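Mon 11 August

The detective who agreed to talk about the Tapia thefts has a rule about catalytic converters, package thieves and anything else that makes the evening news. By the time there's a name for the crime, she says, somebody is already selling a cure for it.

"I've been doing property crime a long time," she said. "First it was stickers. Then it was doorbells. Now it's Skilico."

Skilico is the tagging system the Tapia town council bought last spring after a run of tool thefts from parked work trucks. Owners get a kit with small adhesive tags, a registration card and a window decal. If a stolen drill or saw turns up, an officer with a reader can look up who it belongs to. The council ordered 800 kits. At the meeting where the contract was approved, the company's presenter told residents that thieves "walk right past" a truck with the decal on it.

I asked the detective whether they do.

"Some trucks with the decal get hit and some don't. Same as trucks without it. I can't tell you it's useless. I can tell you I haven't seen anything that would make me say it works."

The town's own numbers don't settle much. There were 257 thefts from vehicles reported in the last fiscal year, and the council likes to point out that the figure is down from the year before. The detective isn't impressed by that, and neither am I. The drop began before the first kit was handed out. It also covers everything taken from any car, from a circular saw to a pair of sunglasses and the change in the cup holder.

"People stop reporting, too," she said. "A guy loses a nail gun, his deductible is higher than the nail gun, he doesn't call. So on paper he had a good year."

How many stolen tools have gone back to their owners because of a tag? She had looked it up before I got there. The answer was 2. One was a tile cutter found at a pawn shop in Ulow, the next town over. The other was a compressor that, by her account, had the owner's last name painted on the side in letters you could read from across the street.

"They counted it," she said. "It had a tag on it, so they counted it."

She was more willing to talk about what she thinks does help, though none of it comes with a decal. Pawn shops in Ulow have to log serial numbers, but the logs are on paper and she has to drive over to read them. The county has talked about an electronic version for years. She would also like owners to write down their serial numbers, which costs nothing, and she says hardly any of them do.
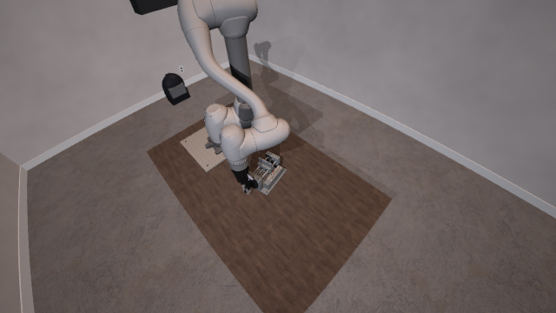 The company sees it differently, naturally. A spokesman for Skilico, reached by phone, said the system had been "tested extensively" before it came to Tapia. I asked who tested it and he named Stuvel, a contractor that does product trials. I asked whether anyone at Stuvel had tried stealing from a truck, or had talked to anyone who does, and he said that wasn't the purpose of the trials. They were about whether the tags stay stuck. Fine, but a tag-adhesion test in a lab is a long way from a dark parking lot and a man with a pry bar. He promised to send the full report. I'm still waiting for it.

When I read the detective his comments, she shrugged. "I believe him that they stick," she said.

The kits were offered free to residents, but the businesses in town paid for theirs. One roofer, who asked that his name be left out, said he spent $2,334 on tags and decals for his crew's equipment. His trailer was emptied five weeks later. None of it has been found.

"I'm not mad at the cops," he said. "I'm mad I sat in that meeting and nodded."

The council will take up the renewal in September. The detective has been asked to speak and says she'll bring the same numbers she gave me. She doesn't expect them to change many votes.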